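Teaching by Hand: A Gallery from the Plarndale Sessions

4 min read

Over the winter our group at Plarndale collected demonstrations for a set of table-clearing tasks. A person does the job with a gripper held in the hand, the camera on the gripper records it, and a policy is trained on the recordings. For part of the program we also used remote control, with an operator at a desk driving an arm in the next room. The gallery follows the work in the order we did it, with a line or two for each stage. Jelle Schouten ran the sessions and Anouk Dierckx looked after the data.

Mapping the room
Every session starts with a slow sweep of the space so the tracking has something to hold on to. Plain walls are poor for this. Brick, pipes and window frames are much better, and we stopped using the painted meeting room in June for that reason.

Calibrating the jaws
The operator opens and closes the gripper fully five times before the first recording. The software needs the widest and narrowest positions to work out the opening in every later picture. Skip it and the whole batch has to be thrown out, as we learned on a Monday with 31 recordings already done.

Remote control, first attempt
Mieke Verhoeven drove the arm from a desk with a leader handle. The motion was accurate but slow, and most operators tired within the hour. A single pick and place took her three or four times as long as it did by hand.

Remote control, second attempt
We moved the operator's screen closer and cut the delay on the video link. Dzifa Dogbe got through 90 demonstrations over two days, still well short of what we needed. We kept remote control for the tasks where the force limits on the arm matter, such as pushing a drawer shut.

Two hands
From the third week we recorded with a gripper in each hand. Some jobs need it — holding a packet down while the flap is opened, for instance, or steadying a bottle. The marker card on the gripper lets the software relate one hand to the other when both are in view.

Everyday objects
We stuck to things found in any lunchroom. Bottles are harder than they look, as clear plastic gives the camera little to go on and the label is often the only solid colour. Soft packs are awkward in another way and change shape when pinched. 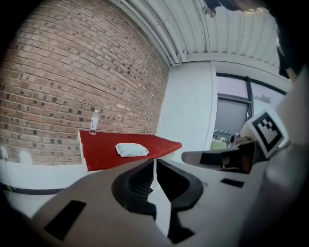 Geert Van Beek asked for the table position to be changed between batches, and he was right to. A policy trained with the table always in one spot did poorly as soon as we shifted it by the width of a chair. After that we moved it every session and varied the blinds as well, so the light was never quite the same.

Sorting the recordings
By the end we had 207 demonstrations by hand. Anouk went through all of them and kept 143. Most of the rejects were lost tracking, usually from an operator turning too quickly, and a few were simply fumbled. We kept the fumbles that ended in a clean recovery.

Handover
The sorted set went to our colleagues at Brisville, who are training on it now. They have asked for more two-handed work and more variety in the soft packs. Jelle has booked the room again for the spring, and new operators will do a half-day of practice before anything they record is kept.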